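Best sound design in a haunted house movie? Let's argue

Board: Horror and Thrillers
Started by creakyfloorboard, Oct 24, 2023

creakyfloorboard
OK so I watched Detora again last night with the good headphones on and I have to talk to somebody. The first 29 minutes have no music at all. None! Just the refrigerator, the stairs, the pipes, and that one window that never quite closes. By the time the score finally comes in (one low note on what I think is a cello) I had already pulled my feet up off the floor like a little kid.

I know everyone says The Haunting from 1963 is the champ here, and I love it, the pounding on the door still gets me. But I want to hear what else people would put up there. Bonus points for stuff that never got a big release.

mothlight_88
Finally, a thread for me. Detora is great but I'd put Ukia over it. Same idea, an old house and a family that should have left a week ago, except Ukia does it all with distance. You hear a door two rooms away, then one room away, and the camera just stays on the mother's face while she folds towels. I've seen it 4 times and I still couldn't tell you what the thing in the house looks like, and I don't want to know.

gravelpit
Gonna push back on Ukia. The distance trick is terrific for an hour and then the last act throws it all out and turns into people yelling in a basement. The mix gets so loud that I was riding the volume button. If we're talking sound DESIGN, the whole movie counts, ending included.

mothlight_88
The basement is loud on purpose though! You've been straining to hear for an hour and then it's all on top of you at once. I thought that was thrilling.

gravelpit
On purpose and still bad. Plenty of things are both.

creakyfloorboard
I'm kind of in the middle. The yelling wore me out, but that moment right before it, when the towels hit the floor and you hear them land? Incredible. I rewound it twice.

Lucyna Jasińska
Hello from a longtime reader who finally made an account for this. I cut sound for short films, so I get a little too excited about footsteps, sorry in advance!

What I love in Detora is that the house has a consistent map. The third stair always creaks on the same pitch. The kitchen always has that hum, and if you go upstairs you still hear it, just with the top end rolled off. So when the stair creaks on a different pitch late in the movie, your stomach drops before your brain catches up. You can't get that from a library of spooky noises. Somebody had to sit down and decide what each room sounds like and then stick to it for the whole picture. 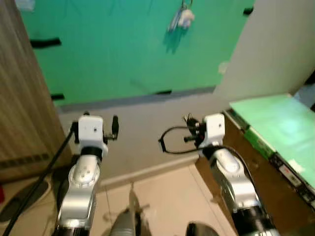
The other thing is how little low rumble they use. So many haunted house movies lay a big bass drone under every hallway, and after a while you stop feeling it. Detora saves it for one scene, the one with the crib. I saw it in a small theater and the armrests buzzed, and the woman next to me said "nope" out loud.

For an older pick, please go back to The Changeling. The ball coming down the stairs gets all the praise, and it should, but listen to the seance tape scene. You're leaning in just like he is.

creakyfloorboard
Lucyna this is the best post I've read on here in ages. THE THIRD STAIR. I never caught that and now I have to watch it again tonight.

wheatpenny
Seconding The Changeling so hard. George C. Scott playing back that tape gives me goosebumps in broad daylight.

Has anybody here seen Drullov? It's barely a haunted house movie (it's a haunted boarding school, really) but the radiators in that thing are a full character. Fitzgerald Boateng directed it and he did his own sound on it too. You can tell it's a labor of love. There's a stretch where two girls are tapping messages to each other through the wall, and then a third set of taps joins in. So simple and so good.

gravelpit
Drullov is the real answer and I'm annoyed I didn't say it first. The taps scene is the scariest thing I've seen in years and it's two kids and a wall.

mothlight_88
Look at that, gravelpit likes something! I bounced off Drullov the first time, I'll admit. Too slow for me, and the headmaster subplot goes nowhere. But I was watching on my laptop with the dishwasher going, so maybe that's on me.

wheatpenny
The headmaster stuff does drag. Boateng cut a bunch of it for the later version, so look for the shorter one. And turn the dishwasher off!

tin_lantern
Dissenting voice here. I think we give quiet movies too much credit for being quiet. Poltergeist is noisy from one end to the other and it's still wonderful, the chairs, the closet, the TV static, all of it. Loud can be scary if the loud things are specific.

Lucyna Jasińska
Oh, completely agree about Poltergeist. The static is doing so much work in that movie. I'd never want every haunted house to whisper.

gravelpit
Fine, but Poltergeist earns its noise. Ukia just turns it up.

mothlight_88
I will defend that basement until I die.

creakyfloorboard
OK, I'm doing a rewatch in November, one movie a week, headphones required. Detora first so we can all listen for the stair, then Drullov (short version), then The Changeling. Ukia goes last so these two can fight about it properly. Who's in?

wheatpenny
In!

tin_lantern
In if we can squeeze Poltergeist in somewhere.

mothlight_88
In, and I'm bringing towels.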